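Ticket: Varnish stays sticky on oil painting
Product: Sperling Gloss Picture Varnish
Status: open, waiting for customer

Dear support, I bought two bottles of your gloss varnish from the Turnska shop in February. I used the first bottle on a small landscape and it dried well. The second bottle I used on a larger painting, 70 x 116 cm, and after nine days the surface is still sticky. Dust is now in it. The painting must go to the spring exhibition in Kullevside, so I am a little worried.

What I have checked so far:
Both bottles have the same batch number, 170.
The room is 19 degrees in the day, a little less in the night.
I used the same flat brush, washed and dried two days before.
The painting lies flat, with a sheet of card above it on four blocks.
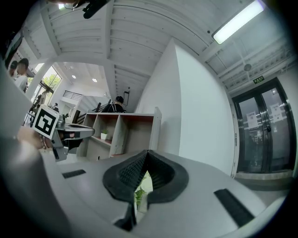 Oda Tervik
Painter and evening class teacher, Wuncombe

I must add one thing I forgot. The small landscape was more than one year old when I varnished it. The large one I finished in autumn, and the dark parts have much linseed oil in them. The sky, where the paint is thin, is nearly dry now. The dark trees are the worst.

Reply from support desk
Thank you for the clear list. The batch is not under any complaint at present. From what you write, we think the paint below the varnish is still curing in the dark parts. Please do not put a second coat. Keep the painting flat in a room with moving air for two more weeks, and then touch one corner of the dark part with a clean finger. Please also tell us how many coats you used.

Update from customer
I used one coat, but it was thick, I think. I poured 108 ml in the dish and almost all of it went on. I have opened the window one hour each morning. The corner is better, the middle is the same as before.

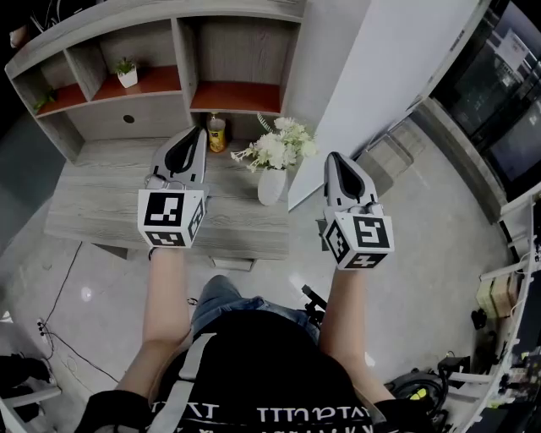 Can I remove the sticky varnish now and start again?
It is better to wait until the two weeks are finished. The solvent for removing varnish can also soften young oil paint, and in the dark parts you could lose colour. If the middle is still sticky after that time, make a test with a cotton bud on a place that the frame will cover, and stop at once if you see paint on the cotton.

Update from customer
Understood, I will wait. I have asked the exhibition if I may bring the painting on the last day for delivery. Please keep the ticket open.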